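**Terkmont Works, Office of Staff Transition**
**Record of the Night Desk**

In the spring the management of Terkmont informed the 139 employees of the Dernov hall that handling would pass to the Feltel arms. Twenty-nine would be retained as reviewers. The rest were offered posts at Toledo, or a settlement.

Mebrat Mamo was retained. She had worked at bench 8 for many years and was known for lifting any object without appearing to choose where to hold it. She was now required to watch simulated trials and enter one of two words, Accept or Return.

In her first week she returned 224 trials. Mr. Rangel, her supervisor, asked that a reason be stated in each case. She wrote, "It is reaching like a person who has been told about hands." The entry was referred to Ute Reuter in Standards, who could find no code for it and requested an interview.

The interview was held at the night desk at 2:00 a.m., with the trials still running.

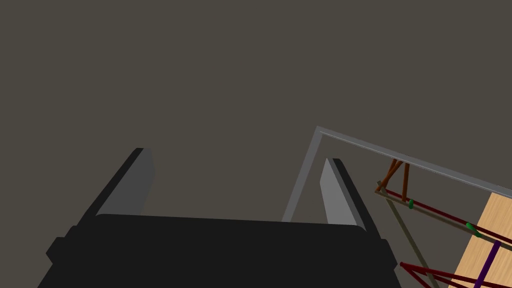
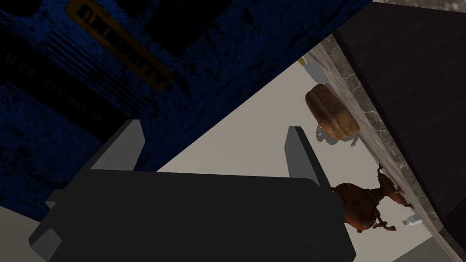
*Page last changed: September*

"The fingers are open in both," Ms. Reuter said. "No fault is recorded."

"No," said Mrs. Mamo. She placed her own hand on the desk, palm up, and closed it slowly on nothing. Ms. Reuter observed this for some time and then asked her to repeat it.

A new code was entered in the register that month. Its definition was left blank, and reviewers were directed to consult bench 8.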